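What I learned merging two websites into one

Monday, January 14, 2019

I finished the Holuritz job on Friday, so I want to write down how it went while I still remember it. This is mostly for me, but a few people who do the same kind of work read this blog and may get something out of it.

Holuritz started as a sign shop in Vevbridge. A few years back the owners bought a small print business in Lewis, and since then they had been running two sites with two logos and two phone numbers. Customers in Lewis didn't know they could order signs. Customers in Vevbridge were still going to a chain store for business cards. The owners asked me in October to put everything on one site under one name.

The first thing I did was list every page on both sites. There were 334 of them. A lot were old news posts and duplicate product pages, and one was a test page from whoever built the first site, still live and still showing up in search. I put the whole list in a spreadsheet with three columns: keep, merge, drop. It took me most of a week and it was dull work, but I wouldn't skip it. Every later argument about the menu was settled by going back to that sheet.

We ended up keeping 170 pages. I think it could have been fewer, but the owners were attached to the project write-ups and I didn't push very hard.

The branding side took longer than I had planned. They wanted to keep the green from the sign shop and the typeface from the print shop. The typeface was fine in headings and very hard to read in body text on a phone, so I used it for headings only. The green was too bright behind white text. I darkened it for buttons and left the original for large areas with nothing written on them.

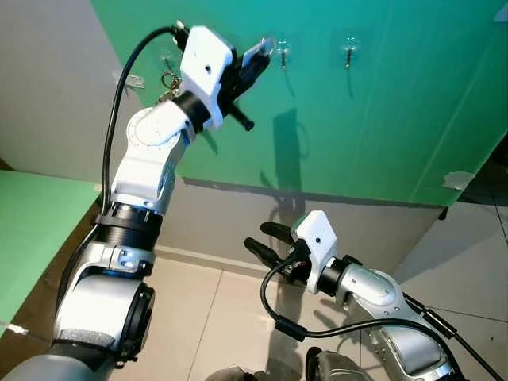

Bright green wall panel, robot arm in front.

Then there was the question of the name. For a while the plan was to call the combined business Hurora, and I had a logo drawn up and a set of page templates with that name on them. In the second week of December they changed their minds and went back to Holuritz for everything. I don't blame them – people in Vevbridge know the name – but I had to redo the header, the footer, the email signatures and the invoice template. My quote covered two rounds of changes and this was well past that. We agreed on a fair number for the extra hours. Next time I'll ask for the name in writing before I open a design file.

A few notes on the build itself. The menu has 7 items, down from 19 across the two old sites. The quote form used to ask for company size and how you heard about them, and it now asks for a name, an email and what you need made. I set up redirects for every dropped page that still had visitors and checked them by hand. The photos were the slowest part. Most of what they gave me was too small, and resizing the rest took 10 hours I hadn't put in the estimate.

Launch was quiet. One redirect pointed to the wrong place and the Lewis address was missing a suite number. Both were fixed before lunch.

I'm checking the search numbers again at the end of the month, and I'll post them if the owners are okay with that. Until then I'm back on my own site, which still has a broken contact page.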